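Kitchen tips I took home from a robot open day

4 September 2019

Last week I went to the open day at Fusar, in the old mill building in Dernham. Entry was free with a coffee included, and I stayed for 2 hours, much longer than I planned. I am not a technical person. I write on this page about cupboards and stains, so of course I looked at everything with the eyes of somebody who cleans a kitchen every evening.

The main demonstration was called Multus. The arm does its training in a kitchen made by computer, which we watched on a big screen, and the people at the desk explained to us how many times it must repeat one small job before it is good at it. For one job they said 500 attempts. I thought of my children and the dishwasher and I felt a little better.

What I liked is that a robot makes you see your own kitchen as a series of obstacles. I wrote down the following on the back of my ticket.

Leave a landing place. Keep one part of the counter always free, as wide as your biggest baking tray. In my kitchen it is to the right of the stove. Before, I was putting hot pans on top of the newspaper.

Round things roll. If you must lay a bottle on the counter, put a folded tea towel under it. A full bottle with a cork can stay lying down in the rack, but an opened one should stand up in the fridge door, also the red.

Pull the toaster forward before you use it. Ours lived for years under the wall cupboard and the paint there became yellow. Unplug it when it is cold, turn it over above the sink and shake. You will be surprised by the quantity of crumbs.

Put things back with the same side to the front. The arm has more difficulty when a handle is turned away, and so has my husband. Since the visit our mugs have all their handles to the right.

Wipe stone with mild soap only. I asked at the Sukprasert stand, where they sell counters and had a table near the entrance, and they told me no vinegar and no lemon on granite. They also recommend to seal it again when a drop of water does not stay round on the surface any more. I did mine in March and it took me 20 minutes, plus the waiting.

Empty one shelf completely before you organize it. I always tried to tidy around the jars and it never works well. Take all out, wash the shelf, let it dry, and put back only what you used this year. I threw away 18 spice jars in this way, one of them older than our car.

Go slowly near glass. The arm comes close to a thing, waits a moment, and only then takes it. I have tried to do the same with the wine glasses, one in each hand and no more, and until now none is broken.
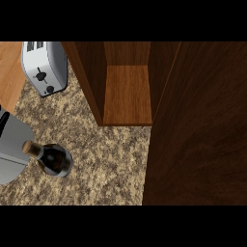 The glasses I now dry immediately with a linen cloth, holding them by the bowl and not by the stem. Cotton leaves small hairs on them, at least the cotton I have. If you know a cloth that is better than linen, please write it in the comments.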